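Saturday, late

Up at 6, no coffee in the house. Of course. Drove over to Aunt Irena's with a gas station cup in my lap and spilled half of it at the light on Makowska.

Whole day was the family tree again. Irena has decided the reunion needs a printed book, and somehow I'm the one making it. We started on the Kurek side and got stuck by ten. The problem is Jadwiga. There's Jadwiga Szczepańska who came over in 1901, and then there's a second Jadwiga on the church list, same last name, same village, different father. Irena swears they're one person and the priest was sloppy. I don't buy it. The second one is married in Ukov the same spring ours is supposed to be on a boat.

Weronika called in the middle of it to ask if she could bring her new boyfriend to the reunion. Said yes before I thought about the head count. Must tell Aleksandra, she's doing the food and she'll be mad if she hears it from someone else.

Lunch was cold pierogi standing up at the counter. Irena told the story about her grandfather and the goose again, but this time the goose was stolen and not won in a card game. Wrote both down. Asked which was true and she said it depends who's dead.

Then papers. Letters mostly, a lot of them in Polish I can only half read. My eyes gave out pretty fast. Maja reads it much better than me, so she gets the whole stack when she's back from school. One letter mentions a sister in Buffalo that I've never heard of, no name, just "our sister" – need to chase that.

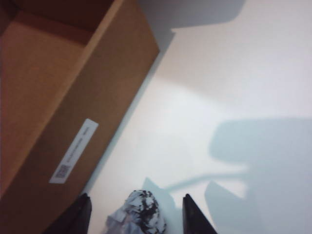
Still to do, before I forget

Order the 1901 passenger list. The site wants the page number and I've got two in my notes, 374 and 452, no idea now which is the ship and which is the parish book. Should of labeled them.

Call the parish office. They only pick up in the mornings.

Ask Aleksandra for her mother's wedding photo. Ask nicely this time.

Figure out if the print place will do a spiral binding. Irena wants hardcover. Irena isn't paying.

Stamps, cat food, lightbulb for the hall.

Got home after dark and the cat had thrown up on the good rug. Cleaned it, ate toast over the sink. Back hurts from that awful kitchen chair. Meant to type up the goose story while it was fresh but I keep nodding off, so it'll have to be tomorow.

Keep thinking about the two Jadwigas though. If there realy were two, then the one we've been lighting candles for all these years might be somebody else's great-grandmother. Not telling Irena till I have the list in my hand.

Weronika just texted. The boyfriend is a vegetarian.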